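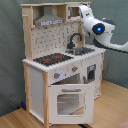

附图:玩具厨房与机械臂,烤箱门处于打开状态。

发件人:Mawar Pillai
收件人:Sturnach 用户邮件列表
日期:2025年1月27日
主题:Re: 烤箱门打开以后,规划器仍然使用旧的碰撞模型

Sugeng 您好,各位好:

谢谢您详细的来信。中文不是我的母语,如果有的地方写得不清楚,请直接指出来。

Sugeng Siregar 写道:
> 我们在 Condside 用 Sturnach 做玩具厨房的任务。场景文件里烤箱门是
> 一个关节,初始值为关闭。感知节点能够正确发布门的角度,在可视化
> 窗口里也看得到门是开的。但是规划器给出的轨迹有时会从门板中间
> 穿过去,好像它认为门还关着。
> 我把碰撞检查的步长改小了,没有效果。请问这是规划器的错误,
> 还是我的配置有问题?
> 另外,水龙头附近经常规划失败,日志里只写“目标状态无效”。

我先回答第一个问题。我认为规划器本身没有错误,原因在场景缓存。可视化窗口直接订阅门的角度,所以显示是对的。规划器读的是场景快照,而快照只在物体增加或者删除的时候才更新。关节角度变化不算增加,也不算删除,因此快照里的门一直保持初始值。

步长与这个问题没有关系,建议您改回原来的数值。步长太小会使规划变慢。

解决的办法有2个。第一个办法比较简单:在每次调用 plan() 之前,先调用 refresh_scene(),并且把参数 include_joints 设为 true。在我的电脑上,刷新一次需要265毫秒。如果您的任务不要求很快的反应,这样就足够了。

第二个办法是让感知节点在角度变化超过阈值时发出更新事件。这个功能在 Son 分支里,还没有合并到主分支。我已经用它测试过开门和关门的动作,没有再看到轨迹穿过门板。不过阈值不能设得太小,否则角度估计的噪声会不停地触发更新,规划器总是在等待。

请注意,门向前向下打开以后,占用的是厨房前面的空间。如果机械臂从右侧伸过来,而目标在上面的柜子旁边,那么旧的快照可能不会造成任何失败,您也就不容易发现这个错误。所以请不要只用上面的目标来测试。请至少加一个在烤箱前面的目标。

关于第二个问题,我不太有把握。水龙头的出水管是弯的,而默认设置用一个凸包来代替整个模型。这样,弯管下面的空间在碰撞模型里就被填满了,水槽上方的一部分也变成了障碍物。手腕的目标位置如果落在里面,日志就会报告“目标状态无效”。请试一试把水龙头的模型做凸分解,在场景文件里写:

collision_mode: decompose
max_parts: 2

我写2是因为弯管和底部的直管可以分开处理。如果还是失败,请把数值加大。灶台和上面的柜子形状比较方正,用默认的设置应该没有问题。台面的边缘是锯齿形的,凸包会把凹下去的地方补平,但这对上方的抓取影响很小,我没有做分解。

还有一件小事。黑色的水龙头在深度图里可能会有缺失的点。如果您的碰撞模型来自点云,请先检查那里有没有空洞。我自己用的是手工建的模型,所以没有办法比较。

如果可以的话,请您寄给我以下的资料:场景文件,失败时的关节状态,以及打开 debug 选项之后的完整日志。日志请不要截短,快照的时间戳通常写在最前面,而我需要拿它和门角度的时间戳对照。

Flornville 的同事也遇到过类似的现象,他们的是抽屉,不是门。如果他们在看这个列表,请告诉我们后来是怎样设置阈值的。

此致
敬礼

Mawar Pillai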